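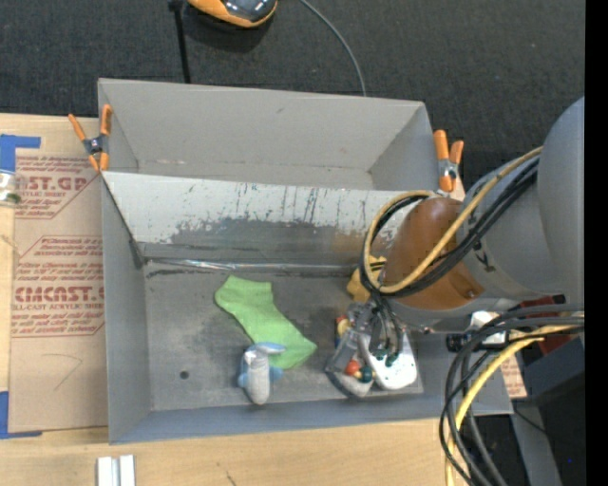
Bin Picking at the Uvia Open Day: Questions for the Cell's Lead Engineer

The Uvia lab opened its doors in September, and the mixed-item picking cell had the longest line. Between runs we spoke with the lead engineer, who asked to be quoted by job title only.

The cell works from a divided gray bin on a wooden table. Its contents on the day included a lime-green sock and a small plush toy. The engineer regards soft goods as the harder half of the problem.

"A box has faces you can plan against," the engineer said. "A sock has a different shape each time you put it down. We stopped trying to model it and went to scoring grasp points directly."

The scoring software, called Mulik, is written in-house. It ranks 200 candidate grasps per cycle and passes the best 3 to the motion planner, which discards any that would bring the arm or its cabling too close to the bin wall. The current version was trained on 4000 logged picks, most of them from an earlier cell at Frota.

Visitors asked several times about the orange-handled spring clamps on the rim. "The bin has to stay where the calibration says it is," the engineer said. "We had a machined fixture quoted. Clamps are faster to move when we change bins."

Cable routing took more effort than expected. The black bundle and the yellow line run over the outside of the arm, and the slack has to allow full wrist rotation without dragging on the contents. "That took 146 test moves to settle — and we will do it again when the gripper changes."

The next gripper is being built with Cutard. Asked for a release date, the engineer declined to give one. Clear packaging remains the weak point, as depth readings through it are unreliable, and the group wants that fixed before it quotes a pick rate to anyone outside the lab.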